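Search the help pages
Enter a keyword
Go

Care and Storage FAQ: Counters, Jars and Tableware
By Renata Tapia
July

Can empty jam jars be stored with the lids on?
Yes, once glass and lid are fully dry. Rest the lid on the thread and turn it only until it catches. A tight lid traps odor in the liner.
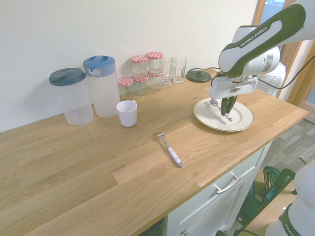 Lid liners pick up smells from whatever stands close by, so keep empties away from spices and onions. Against the wall is a good position. Five small jars with red-and-white checked lids fit there in two staggered rows, with drinking glasses alongside. Do not stack jars on checked lids - the print scratches.

How often should a butcher-block counter be oiled?
Every 9 weeks in a kitchen used daily. Clear the full length first and wipe with the grain.

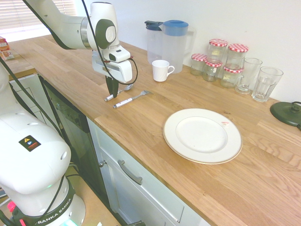

Leave the oil on for 19 minutes, then remove the excess with a lint-free cloth. Check the seams between planks, where oil tends to pool. Wait 7 hours before putting anything back.

Is cutlery with colored handles dishwasher safe?
Check the maker's mark. If there is none, wash by hand in warm water and do not soak. Glued handles loosen when water gets into the joint.
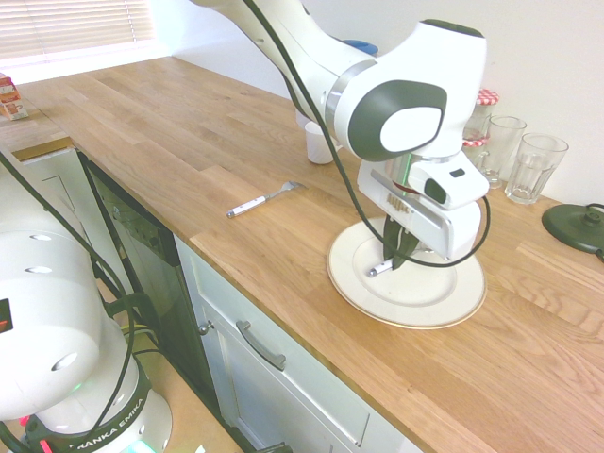
Metallic trim on tableware needs the same care. Abrasive pads remove it, and most of it should not go in a microwave. A white plate with a thin gold rim, for instance, is washed with a soft sponge and stored with a paper liner above it - never directly under another plate.

Related
Removing limescale from plastic pitchers
Replacing jar lids: sizes and liners
Faceted glasses that stick when stacked
Grasstead counter oil: drying times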